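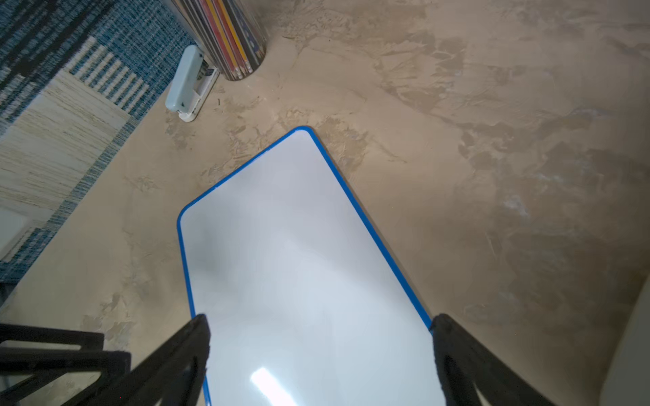 Desk tidying, first month

The tabletop group has moved on from folding to desk tidying. The job sounds simple. A few office things are spread over the table, and the arms have to put each one where it belongs. The small whiteboards go in the white tray. Everything else has its own spot, and those spots change from one task sheet to the next.

By the end of September we had 1,006 examples saved. The target for the first round is 3,000, so we are about a third of the way there. Bhupendra Nishad set the target and keeps the task sheets. He says he would sooner have fewer good ones than reach the number early, and the review rules below come from him.

An example is one full run from a laid-out table to a finished one, with a person driving both arms from the leader station. We save the joint positions, the gripper openings and the views from all the cameras, with the wording of the task as it was given to the operator. If the operator stops to think for more than a few seconds, the run is kept but marked. If someone reaches in by hand, it is thrown out.

The whiteboards have been the hardest item so far. They are thin and flat, and a gripper coming straight down has very little to hold. Operators have settled on two ways of doing it. One is to come in low and pinch the board across its width, with a finger on each long edge. The other is to slide the board toward the other arm and let that arm steady it. We want both in the set. Please don't pick a favorite and use it all day. The task sheet now has a box for which one you used, and the sheets are handed out so the split comes out close to even.

Lowering a board into the tray is where most runs are lost. The tray has raised sides, and if one end of the board goes down too early the other end rides up on the rim. Drivers who open the gripper at that point usually have to pick the board up a second time. Those runs are useful and should be saved. A policy trained only on clean placements has no idea what to do with a board that is half in. Mark them "recovered" and carry on.

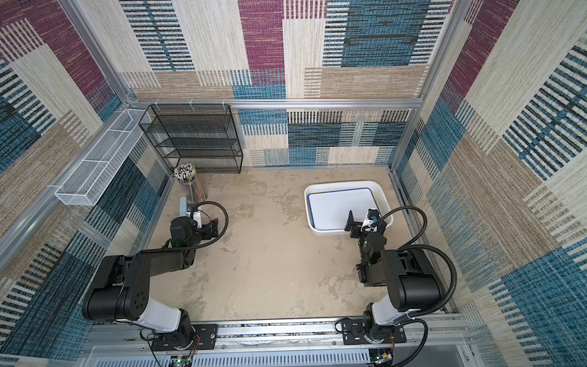 Vashisht wrote in to ask why the recovered runs aren't kept in a folder of their own, since mixing them with the clean ones makes it hard to tell whether the policy is picking up the fix or picking up the mistake.

It's a fair point and we talked it over. For now they stay in the same folder with the mark, and the training script can leave them out. Josix will train once with them and once without as soon as there are enough to compare. At the moment there are 83 recovered runs, and most of those come from two operators, so a comparison now would tell us more about those two people than about the runs.

A few changes to how we collect, starting with the next block:

Starting layouts come from the sheet. Too many of the early runs began with the boards square to the table, near the front, because that is where a hand naturally puts them down. The new sheets give an angle and a position for every item. Get it close by eye. There's no need to measure.

Move the things that aren't part of the task. The pencil holder stood in nearly the same place for the first 27 runs, and the first test policy had learned to use it as a landmark. When we shifted it, the arm closed on bare table. The sheet now tells you where to put it.

Use both arms. Some drivers do everything with the right arm and leave the left one parked. If the board is on the left, pick it up with the left. Passing a board between the arms is allowed when the sheet says so.

Write the task the way you would say it to a coworker. "Put the whiteboards in the tray" is fine. So is "clear the boards off the table." We don't need the same sentence a thousand times.

Boards with different border colors are now in the mix. On some sheets the color matters, and only the boards of one color go in the tray. Read the sheet twice before you start. Putting the wrong color away cleanly still makes a bad example, and it is a slow one to catch in review.
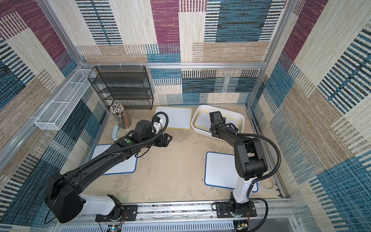
Whiteboards with yellow and blue borders on the table, one of them in the bin.

Review is running behind. Each run is watched once by someone who didn't drive it, at double speed, and gets a yes, a no or a recovered. The queue was clear in the second week and has been growing since. If you finish a driving block early, please take a few from the queue before starting another sheet. Runs that haven't been reviewed don't count toward the target.

Two known faults. The playback tool, Trellell, sometimes shows the left and right wrist views swapped when you jump around inside a run. The saved files are correct, so don't reject a run for this. Close it and open it again. The other fault is in the run names, which skip a number whenever the recorder is stopped and restarted. Leave the gaps alone. Renaming files by hand broke the index once already.

The next test policy will be trained when we pass the halfway mark. It will be tried on layouts that aren't on any sheet, with the boards at angles the drivers haven't been given. Alus has the list of those layouts and isn't sharing it with anyone who drives.

Driving blocks for the coming month are on the sign-up page. The 8 a.m. blocks are mostly open. New drivers need one practice block first, and practice runs aren't saved.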